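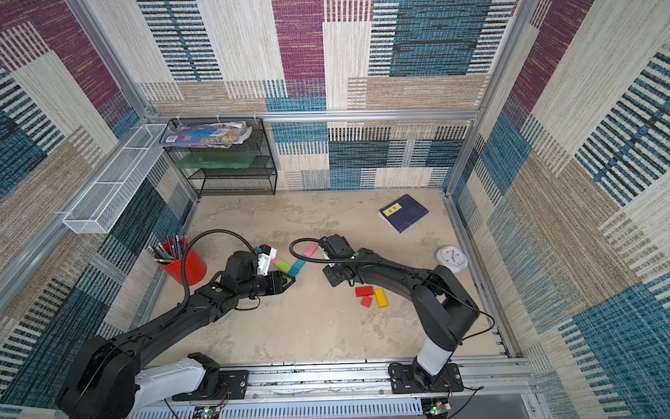

4. Managing what appears in your feed

Sections 4.1 to 4.4 apply to the Sultora mobile app and to the browser version. Menu names are the same in both unless a note says otherwise. You must be signed in and your email address must be confirmed.

4.1 Hide a member's posts

Hiding removes a member's posts from your home feed. You remain connected, and the member receives no notice.

1. Open the member's profile.
2. Tap the three dots next to the display name.
3. Select Feed options.
4. Turn on Hide posts. To hide reposts as well, turn on Hide reposts.
5. Tap Save. The feed reloads.

Note: Hidden posts stay visible on the member's own profile and in search results. Direct messages are not affected. To stop messages, see 4.4.

4.2 Hide posts for a limited time

1. Follow steps 1 to 3 in section 4.1.
2. Select Hide for a set time.
3. Enter a period from 1 to 60 days. The default is 7.
4. Tap Save.

When the period ends, new posts return to the feed. Posts published during the hidden period are not added back. A small clock appears next to the display name while the timer is running.

Caution: Changing the period restarts the timer from the first day. It does not extend the time remaining.

4.3 Filter by word or tag

The word filter works across all accounts you follow. It checks the post text, tags and the title of any linked page. It does not read text inside pictures or video.

1. Go to Settings > Feed > Word filter.
2. Tap Add.
3. Type a word, a phrase or a tag. Each entry can hold up to 60 characters.
4. Choose Whole word or Any match.
5. Tap Done.

The filter list can hold 800 entries. When the list is full, the Add button is gray until an entry is deleted.

Note: Any match also catches longer words. An entry for "ton" set to Any match will hide posts that contain "cotton" and "button".

To copy a filter list from Pamen or Elter, export it from that service as a plain text file with one entry per line, then select Import at the bottom of the Word filter page. Blank lines are skipped. Duplicate entries are merged.

4.4 Block messages

1. Open the conversation.
2. Tap the display name at the top.
3. Select Block messages and confirm.

Caution: Blocking messages in a group of 10 or fewer members also removes you from the group. A group owner must invite you again.

4.5 If a hidden post still appears

- Pull down on the feed to reload it.
- Check that Hide reposts is on. A repost by another member is treated as that member's post.
- In the browser version, sign out of all tabs and sign in again.
- Check that the set time has not ended (see 4.2).

Section maintained by Wenceslao Retamal. Last revised in June.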